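4 min read
Print | E-mail

Give me back the knob
By Kanini Mollel

My mother's oven had two knobs. One for heat, one for time, and the one for time didn't work, so really it had one knob. She cooked for a family of six on it. Bread, goat, a wedding cake once, in three goes. You turned the thing until the line pointed where you wanted it, and you could do it with an elbow if your hands were floury.

I moved flat in November and the kitchen came with nothing, so I went shopping. Two evenings of it. I now know far more than I want to about small ovens and I am cross.

Take the Prilance. Nice size, fair price. To set it to 150 degrees you press Menu, then Mode, then hold the arrow, and if you hold it a second too long it flies past and you come back down again one tap at a time. I stood in the shop and tried it. The young man selling it tried it. He got to 165 and said that was near enough. Near enough for what? Not meringues.

The Akbari one was worse. Wants an app. Wants your e-mail address and your date of birth before it will do toast.

I'm not against new things, before anyone writes in. I have a phone, I do my banking on it, I like the bus times. But a cooker is a thing you use with wet hands, while a child is asking you something and the rice is about to catch. You need to be able to work it without looking. A knob tells your fingers where it is. A flat bit of black glass tells them nothing, and half the time it doesn't notice a wet finger at all, or it notices two.

And think who gets left out. My neighbour is eighty-one and her sight is going. She had a dot of nail varnish on her old dial at the roasting mark, another at the slow stew mark. Did her for years. Her son kindly bought her a Mondamell with a touch panel for her birthday and she has eaten cold suppers ever since, because she doesn't want to hurt his feelings and she can't find the on button. There is no on button. There is a place where, if you press it, a button lights up.

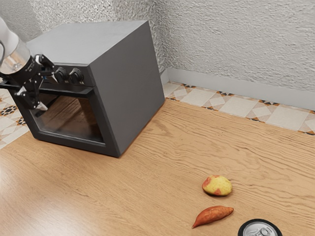 A countertop oven in dark grey. Computer-generated image.

People say it's cheaper to make them this way. Perhaps it is. I don't see it at the till. The plainest oven in the shop, knobs, a wire shelf, a door, was hidden on the bottom shelf behind the kettles as if they were ashamed of it. The ones at eye level all had "smart" on the box somewhere.

Smart how? It doesn't know the chicken is still pink. I know that, with a knife.

Then there's mending. When a knob comes off, you push it back on. When it cracks you use pliers for a year, as my mother did, and nobody suffers. When the panel goes on one of these the whole front has to come off, and the shop quoted my cousin more for the panel than she paid for the oven. So out it went, to the tip, four years old with a perfectly good element in it. The heat bit worked! It was only the asking for heat that had broken.

I wrote a bit about this last spring for the residents' newsletter and got more post than I've ever had on any subject, including the bins. Washing machines came up a lot. Also car heaters, which I hadn't thought of, but yes. Having to look down at a screen at forty miles an hour to get warm feet is plainly daft. One man sent me a photo of his Clasileck cooker, older then he is, dials worn quite bare. He knows the settings by feel. Wouldn't swap it, he said.

What would I like? Not much. One model in every range with proper controls, not priced as a luxury. Numbers printed big and dark enough to read. Spare knobs on sale at the counter. And when shops put a cooker out on display, plug the thing in, so we can find out how it behaves before we've carried it up three flights.

I bought the one from behind the kettles, by the way. It ticks loudly and the bell at the end is horrible. My daughter, who is seven, worked it first time. So did my neighbour, when she came over for a hot dinner, and she had two helpings and asked where I'd got it. I've written the shop's name down for her son. Haven't decided how to put it to him yet.

Print | E-mail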